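Home | Products | News | Contact

Bronness opens orders for Plovlow grasp simulator

March 29, 2025 | By Aqeel Gondal
Shares 53 | Comments 9

FARQUHARSON - Bronness is now taking orders for Plovlow, a practice kit for teams who want to test gripper work on screen before they book time on the real arm. Centre of the kit is a plain grey workspace. One white arm, one part at a time, no clutter to load.

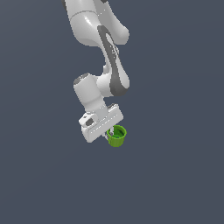 What's in the kit

Licence for one site. 200 ready-made parts, cups and other hollow shapes mostly. Import your own too, rough meshes welcome, seams and all. Two views as standard: one from outside showing the arm, one close in at the fingers. Both saved with every run, no extra set up.

The close view is the one our trial users at Sasar kept asking for. Open fingers, green part, straight down into the hollow. Good for checking the approach angle befor you commit to a grip.
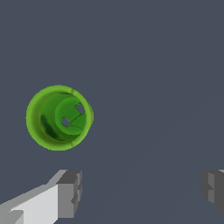 Price and dates

$1,904 per site, support included for the first year. Downloads go out in April, in order of booking. Existing Bronness customers keep thier current login.

"We wanted something you could open in the morning and be running by coffee," said Aqeel Gondal of Bronness. "Small parts, odd angles, try it again. No broken fingers." 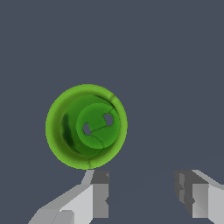

Demos can be booked through the Farquharson office, in person or by video. Bring a part file if you have one and we'll load it on the day. School and college pricing on request.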